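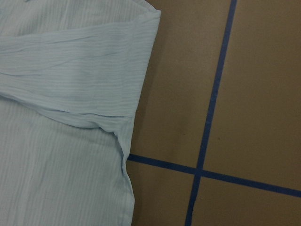
Chemises en crêpon : vous repassez ou pas ?

Forum Couture et entretien du linge > Questions diverses

jocelyn_simard
9 avril 2018
Bonjour tout le monde,
Je me suis remis à la couture cet hiver (après une pause de 8 ans, quand même) et je viens de terminer ma première chemise en crêpon de coton, bleu très pâle. J'en suis assez fier, même si le col a été décousu deux fois ! Ma question est bête : est-ce que je dois la repasser ? Ma mère repassait tout, y compris les torchons, et j'ai l'impression de commettre un crime en la rangeant comme ça. Mais si j'écrase les petits plis, autant prendre de la popeline.
Ah et j'ai acheté le tissu chez Stinton, la vendeuse m'a dit « lavage doux » et puis elle est partie servir quelqu'un d'autre.

mirabelle54
Surtout pas ! Le crêpon ça se secoue, ça se met sur un cintre et c'est tout. C'est bien pour ça que j'en couds pour les vacances, la valise peut faire ce qu'elle veut.

Kirsten Dufour
Pas d'accord avec mirabelle, enfin pas complètement. Le corps de la chemise, je n'y touche pas. Par contre le col, les poignets et la patte de boutonnage, je les repasse, à l'envers, fer tiède, sans vapeur. Sinon au bout de quelques lavages le col gondole et on a l'air de sortir du lit.
Tu as entoilé avec quoi ?

jocelyn_simard
Un thermocollant léger, la référence 730 de chez Ason. J'avais essayé plus épais sur une chute et ça faisait carton.

Kirsten Dufour
Bon choix. Alors vas-y doucement sur la chaleur, j'en ai décollé un une fois et j'ai eu des cloques partout sur le col. J'ai failli pleurer.

papi_bobine
Moi je repasse tout et je n'ai jamais eu de problème. Les plis reviennent au lavage suivant, il ne faut pas exagérer.

mirabelle54
@papi_bobine ça dépend du crêpon ! Les vrais, oui, ils reviennent. Les gaufrés pas chers, tu les aplatis une fois et c'est fini pour toujours. J'ai une tunique qui a pris 9 cm de tour comme ça, je pourrais y loger ma sœur.

papi_bobine
9 cm, il fallait le faire. Tu n'avais pas lavé ton tissu avant de couper, je parie.

mirabelle54
Si monsieur, deux fois !

lou.kulness
Je débarque dans la conversation mais pour le pliage vous faites comment ? Moi je ramène les manches en travers sur le dos et je roule le tout, comme dans les boutiques. Roulé ça marque moins que plié, je trouve. J'ai pris le patron MacDonald en taille 38, manches longues, et elles sont interminables, je ne sais jamais où les mettre.

jocelyn_simard
Je n'avais pas pensé à rouler, je vais tester. Pour le reste je pars sur la méthode de Kirsten, col et poignets seulement. Et je ne dirai rien à ma mère.
Dernière question tant que j'y suis : essorage à 800 ou moins ?

Kirsten Dufour
Moins. Je mets 400 et j'étends tout de suite, sur cintre, à l'ombre. Le bleu pâle jaunit vite au soleil.

papi_bobine
Le mien n'a jamais jauni.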